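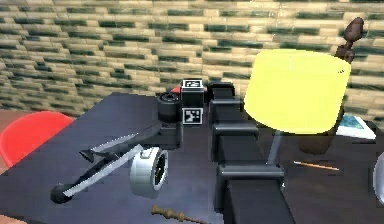
Home arm build: testing in the sim before I cut any metal

peletti_dan
Right, progress at last. I've got the arm loaded into my simulated bedroom with the lamp, the mannequin and a wheel on the table to have a go at. Wrist has a marker on the top face and another on the front. Fingers are the long skinny ones from my July sketches. Run 1,608 last night and I'm still fiddling with the grip settings!

Tharun Krishnan
Love the lampshade. Those fingers look far too long to me though. I built a pair like that for my Vandgate and they bent as soon as I picked up anything with weight in it. I'd chop them down.

peletti_dan
Shorter ones can't get round the wheel (I tried). What does everyone think of the room itself? I've kept it plain.
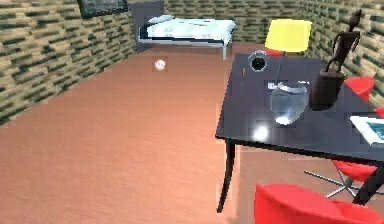 The whole room from higher up, bed at the back and a ball on the floor.

wusamska
Nice, but that tabletop is too shiny. Big white glare spot on it, and my marker tracking hated that sort of thing. Make it matt.

Tharun Krishnan
Disagree, leave it shiny. Real tables have glare and you'll want to know now, before you've spent anything.

wusamska
Fine, but get it working matt first and then add the shine. I wasted 1,000 runs doing it the other way round.

peletti_dan
OK, matt tonight, shiny at the weekend. Fingers are staying long for now, sorry Tharun. Has anyone got a spare Pai motor board they'd sell me?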